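The Parnow Drawer

My father-in-law left us a house, a boat with no bottom and a drawer. The house sold in a month. The boat went to a man who said he liked a challenge. The drawer came home with us on the back seat with a seatbelt around it, and it has been on my side of the bed ever since.

It is the third drawer down from a Parnow workshop cabinet, the grey steel kind. The cabinet itself stayed behind. My wife pulled the one drawer out on our last afternoon there, carried it past the agent and the agent's clipboard, and said she wasn't leaving it for strangers. I said strangers were paying good money for the rest of it. She said they could have the rest of it.

I will say for the drawer that it was full. Her father believed in parts. He had never in his life bought a whole thing if he could get the pieces of one, and when a whole thing came into the house by some accident, a toaster for instance, it was only a matter of time. He had washers in tobacco tins and springs in a sock. He had a jam jar labelled GOOD ONES, and I have spent more of my middle years than I care to admit wondering about the contents of the jar that wasn't.

"You could sort it," my wife said, some time in the autumn, having stubbed her toe on it on the way to the bathroom.

"I could sort it?"

"You like sorting."

I like sorting the way other people like the opera. I approve of it, and I'm glad it's there. But it was raining, and the football had been washed out, and I had lately bought from a firm called Plustier a set of stacking trays that I'd seen advertised at the bottom of an article on bowel health. They were bright blue and there were 14 of them. I put the drawer on the floor beside the table in the back room, put the trays in a row, and made a cup of tea, which I've always found is the first third of any job.

By the time the tea was cold I had worked out my categories. There would be Metal. There would be Plastic. There would be Electrical, and there would be Water. I was pleased with these. They had a sort of ancient Greek feeling about them.

The trouble began with a tap, or at any rate a valve, brass, with a little red wheel on it like something off a submarine belonging to a mouse. It was Metal. It was plainly also Water. I turned the wheel one way and then the other, and had the distinct sensation that somewhere in the district a stranger's shower had gone cold. I put it down on the table to think about.

Next out was a clip for holding a pipe to a wall, white, with a foot on each side. Plastic, you'd say, and so did I, until it struck me that a pipe has no business being on a wall unless there's something in it. I put that down as well. Then a flat metal box with nothing on it to say what it did, and then a couple of those small brown cylinders that live inside radios and go off with a pop if you treat them wrong. Capacitors. I knew the word because her father had taught it to me at our engagement party, at length, while the sausages burned.

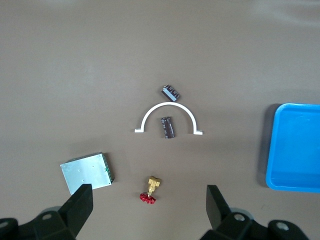

I sat and looked at them for a good while. I'd like to say I was thinking, but I was mostly moving things. There's a pleasure in pushing small objects about on a table which I believe accounts for chess. I tried a capacitor under the arch of the pipe clip, and it went in as though it had been measured. It looked like a saint in a niche. I tried the other one beside it and there wasn't room, so the other one had to wait outside, and I found I felt sorry for it.

My wife came in then with the washing.

"How's it going?"

"Well," I said. "I'm at the planning stage."

She looked at the table. She looked at the drawer, which was as full as it had been when she left for the shops.

"Is that a little church?"

I said it was a pipe clip.

"It's got somebody in it."

I explained about the categories. I explained that the valve was Metal and Water, that the clip was Plastic and arguably Water, and that the flat box was Metal on the outside but I had my suspicions. She listened to all of it with a fitted sheet held under her chin. Then she said that her father had sorted things by where he'd got them.

"What do you mean, where he'd got them?"

"He just knew. That's off the Platader." She pointed with her elbow at the flat box.

The Platader, it emerged, had been a kind of radiogram, bought in pieces from a chap at the tip and never once made to play, though in 1,000 small ways, she said, it had been made to hum. It had stood in the hall all through her childhood. On winter evenings her father would take the back off and kneel before it with a torch in his mouth, and the family would have to step over his legs to get to the phone.

"And the valve?"

"Phuthong."

I thought she had sneezed. But Phuthong was a restaurant, two doors along from the chemist, where her parents had gone every anniversary until it closed. One year the owner had come out of the kitchen with wet trousers and asked whether there was anybody present who knew about plumbing. Her mother said it was the happiest she ever saw him. He missed the main course entirely. He was given dinner for nothing and the old valve to take home, and he talked about the valve in the car and hardly mentioned the dinner.

She put the sheet down on the chair and picked up the valve and gave the wheel a turn, and I noticed she did it exactly as I had, one way and then the other.

"He could have thrown it out," I said. "It was the broken one, presumably."

"He said it only needed a washer."

We both looked at the tobacco tins.

I should explain that I'm not a sentimental man. I have a box in the shed marked SENTIMENTAL and there's a leaf blower in it. But it did seem to me, sitting there, that I'd been about to take a perfectly good filing system and ruin it with ancient Greeks. Everything in that drawer was already in order. The only index had been in one old fellow's head, and a fair bit of it, I was now discovering, had been copied across without anyone's permission into my wife's.

"What about the clip?" I said.

She turned her head on one side.

"No idea. That's just a clip."

So we did it her way. I got the trays down to one end and she sat at the other, and I held things up, and she told me whose they were. The springs were from the Mackie's gate. I don't know who the Mackies were and I don't know what became of the gate. A hinge was from the boat. A knob was from the cot she'd slept in, and we passed over the knob fairly quickly. The jar marked GOOD ONES turned out to be screws, all different, no two of them any use to each other, and she laughed until she had to go and stand in the hall.

It got dark without our doing anything about tea. By 8 we had filled 7 of the trays, and the drawer, I would swear to this in court, was no emptier. I wrote labels for the trays on masking tape. They said PLATADER, and PHUTHONG, and GATE, and one said DON'T ASK, at her request. A visitor would take them for the names of racehorses.

The two capacitors she couldn't place. They might have been Platader and they might have been something he'd been saving up for. I offered to start a tray for Unknown, and she thought about it and said no, leave them out, it might come to her.

It hasn't yet. The drawer has gone back beside the bed, where it got me on the ankle this morning, and the trays are on top of the wardrobe. The clip is on the kitchen windowsill. One of the capacitors is standing up in it, and whoever does the dishes is supposed to swap them over now and then, so the other one gets a turn.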